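Skerkader Oral History and Clippings Set

Catalogue records and transcripts from the Skerkader tenants' rights collection, prepared by Hortensia Llanos and Dario Longo. The set holds 208 items: newspaper clippings, meeting minutes and typed transcripts of interviews recorded in 2015.

Files
records.csv - one row per item, UTF-8, comma separated
transcripts/ - plain text, one file per interview (13 in total)
names.csv - personal names with variant spellings

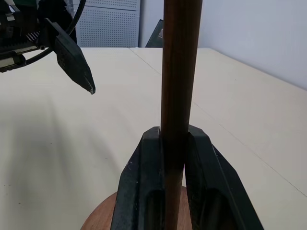 Upright wooden rod between two black gripper fingers.

Dates are given as printed on the item. Where a clipping has no date, the field is left blank and the note field says "undated". Captions are copied as published, including misspelt names; corrected forms are in names.csv only.

Known problems
Version 2 of the records merges the Tikent and Ticona branch minutes under one series code. Use the branch column to separate them. Page numbers are missing for clippings pasted into scrapbooks.

Access
Transcripts may be quoted for study with the item number. Clippings remain under the publishers' copyright - only the catalogue text is included. Corrections go to Yaowalak Yimyam.

Last updated: 2021-08-12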